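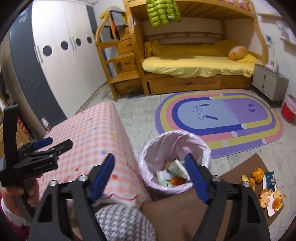 검색어를 입력하세요 검색

2월부터 네사리(Nesari) 쪽 일을 다시 하고 있다. 작년에는 수건 개기와 컵 옮기기를 주로 했고, 이번에는 쓰레기 치우기다. 판 위에 있는 귤껍질이나 포장지를 그리퍼로 집어서 옆에 있는 쓰레기통에 넣는다. 손에 드는 그리퍼를 양손에 하나씩 쥐고 한다. 말로 하면 한 줄인데 목표가 약 3000회라서 매일 조금씩 해도 한참 걸린다.

지난주까지 내가 넘긴 것이 1527회다. 이 중 몇 회가 살아남을지는 아직 모른다. 검수는 실비(Sillby)의 테오도르 카초로프스키가 보고, 결과는 표로 온다. 표에는 통과, 보류, 폐기가 있고 폐기에는 짧은 이유가 붙는다. 제일 많은 이유는 "시작 자세 불량"이다. 그리퍼를 완전히 벌리지 않은 채로 녹화를 시작하면 이렇게 된다. 나도 처음 며칠은 이걸로 꽤 버렸다. 지금은 시작 버튼을 누르고 그리퍼를 한 번 끝까지 벌린 다음 속으로 둘을 세고 움직인다.

귤껍질은 생각보다 까다롭다. 바깥쪽 주황색 면이 위로 오게 놓인 것은 둥글게 솟아 있어서 옆에서 집으면 된다. 안쪽이 보이게 펼쳐진 것은 납작해서 패드가 판 바닥을 긁기 쉽다. 이럴 때 나는 한쪽 그리퍼로 껍질 가장자리를 살짝 누르고 다른 쪽으로 반대편을 집는다. 지침서에는 한 손으로 되는 것은 한 손으로 하라고 되어 있는데, 테오도르에게 물어보니 납작한 껍질은 두 손을 써도 통과라고 했다. 대신 누르는 손이 먼저 떨어지고 집은 손이 나중에 올라가야 한다. 두 손이 같이 올라가면 보류가 된다고 한다.

마르기 시작한 껍질은 또 다르다. 아침에 깐 것을 저녁까지 쓰면 끝이 말려 올라가서 집기는 편해지지만 패드에서 잘 미끄러진다. 처음에는 새 껍질만 썼는데, 사나 사베르가 마른 것도 섞어 달라고 해서 요즘은 접시에 따로 모아 둔다. 덕분에 식구들이 귤을 먹고 나면 껍질을 나한테 가져온다. 통째로 있는 귤은 한 번에 하나까지만 놓는다. 무게가 있어서 집다가 굴러가면 주우러 가는 동작까지 녹화되고, 그런 것은 따로 표시를 해야 한다.

과자 포장지는 소리가 나는 것 말고는 쉬운 편이다. 얇은 비닐 조각은 쓰레기통 위에서 그리퍼를 벌려도 패드에 붙어 있을 때가 있다. 흔들어서 떨어뜨리면 안 되고, 벌린 상태로 잠깐 기다렸다가 그래도 붙어 있으면 다른 쪽 그리퍼로 떼어 낸다. 나는 처음에 그냥 손목을 털었다. 그 회차들은 전부 보류로 돌아왔고, 나중에 절반쯤은 폐기가 됐다. 종이 상자를 찢은 조각은 내가 제일 좋아하는 물건이다. 두께가 있어서 어디를 집어도 들리고, 쓰레기통에 넣을 때도 곧게 떨어진다. 그래서 나도 모르게 종이만 많이 놓게 되는데, 물건 비율도 검수표에 나온다.

작업은 아이 방에서 한다. 거실이 더 넓지만 거실은 작년에 너무 많이 찍어서 다른 방을 쓰라고 했다. 우리 집에서 남은 방 중에 바닥에 앉아 두 팔을 벌릴 수 있는 곳이 여기뿐이다. 아이가 학교에 가 있는 오전 10시부터 12시 사이에 하고, 오후에는 방을 돌려준다. 오후에 하던 때도 있었는데 아이가 들어와서 자기도 해 보겠다고 하면 그날 작업은 거기서 끝난다. 한 번은 정말 시켜 봤다. 꽤 잘 집었다. 물론 녹화는 하지 않았다.

장소와 배치에 대해서는 규칙이 몇 개 있다. 나중에 합류하는 사람이 검색해서 들어올 수도 있으니 내가 지키는 것을 적어 둔다.

- 판과 쓰레기통의 간격은 열 회마다 조금씩 바꾼다. 붙여 놓기도 하고 팔을 뻗어야 닿을 만큼 떼기도 한다.
- 쓰레기통 비닐은 테두리 밖으로 접어서 씌운다. 접지 않으면 그리퍼에 걸려서 따라 올라온다.
- 쓰레기통이 가득 차기 전에 비운다. 바닥만 비어 있는 상태로 계속 찍는 것도 좋지 않다고 해서, 몇 개는 남겨 둔다.
- 방의 물건은 일부러 치우지 않는다. 대신 이름이나 얼굴이 나온 것은 뒤집어 놓거나 다른 방에 둔다.
- 소매는 걷거나 손목에 붙는 옷을 입는다. 헐렁한 소매가 패드 앞으로 내려오면 그 회차는 못 쓴다.

방을 치우지 말라는 것은 아직도 좀 어색하다. 처음에 나는 손님 맞이하듯이 정리를 다 하고 시작했다. 그랬더니 옌몰리 셰노이가 배경이 너무 깨끗하다고, 평소대로 두라고 메시지를 보냈다. 평소대로 두면 침대 난간에 옷이 걸려 있고 이불도 대충이다. 남한테 보여 주는 기분이 들어서 며칠은 신경이 쓰였는데 지금은 그냥 한다.

속도 이야기도 해야겠다. 잘될 때는 한 시간에 꽤 많이 하지만, 빨리 하면 동작이 뭉개진다. 집기 직전에 멈칫하는 순간이 없어지고 던지듯이 넣게 된다. 호제리우 라세르다가 내 영상 몇 개를 골라서 손이 지나간 길을 선으로 그려 보내 준 적이 있다. 오전 초반 것은 선이 둥글고 끝에서 느려진다. 한 시간 넘게 한 뒤의 것은 선이 각지고, 쓰레기통 위에서 멈추지 않는다. 그걸 본 뒤로 40분 하고 쉰다. 쉬는 동안 전송을 걸어 두면 시간이 얼추 맞는다.

몸은 손목보다 어깨가 먼저 아프다. 그리퍼 자체는 들 만한데, 바닥에 앉아서 두 팔을 계속 들고 있는 것이 문제다. 야트시리 이노호사는 낮은 의자를 쓴다고 해서 나도 빌려 써 봤다. 의자에 앉으면 팔은 편하고, 대신 판을 내려다보는 각도가 달라진다. 두 가지를 섞는 것은 괜찮다고 하여 지금은 날마다 번갈아 한다. 엄지와 검지 사이에 굳은살이 조금 생겼다.

실패한 회차를 어떻게 하느냐고 묻는 사람이 있었다. 작년에는 실패하면 지웠다. 올해는 지우지 않는다. 떨어뜨렸다가 다시 집는 것은 그대로 두고 메모 칸에 "재시도"라고만 쓴다. 판 밖으로 굴러간 것을 주워 넣은 것도 남긴다. 지우는 것은 중간에 전화를 받았거나 누가 방에 들어온 경우다. 사나 말로는 재시도가 들어 있는 쪽을 따로 모아서 학습에 써 볼 생각이라고 한다. 어떤 결과가 나왔는지는 아직 듣지 못했다. 듣더라도 여기에 쓸 수 있는지는 물어봐야 한다.

메모는 종이에 먼저 쓴다. 앱에 바로 입력하려면 그리퍼를 내려놓고 장갑 벗듯이 손을 빼야 해서 흐름이 끊긴다. 공책에 회차 번호와 물건만 줄여서 적고, 쉬는 시간에 옮긴다. 귤은 ㄱ, 포장지는 ㅍ, 종이는 ㅈ이다. 어제는 ㅍ을 ㅈ으로 잘못 읽어서 한 쪽을 통째로 다시 맞췄다.

보수 얘기는 묻는 분이 많지만 계약서에 쓰지 말라고 되어 있어서 답을 못 한다. 회차 수로 계산하고, 폐기된 것은 빠진다는 정도만 적는다. 보류는 다음 달로 넘어간다.

다음 과제는 식탁 치우기라고 들었다. 컵과 숟가락이 들어가고 행주도 쓴다고 한다. 행주는 작년 수건 때 고생한 기억이 있어서 썩 반갑지 않다. 그 전에 남은 쓰레기 치우기를 끝내야 하고, 귤 철이 지나가고 있어서 껍질을 뭘로 바꿀지도 정해야 한다. 바나나 껍질은 되는지 테오도르에게 물어봤고 답을 기다리는 중이다.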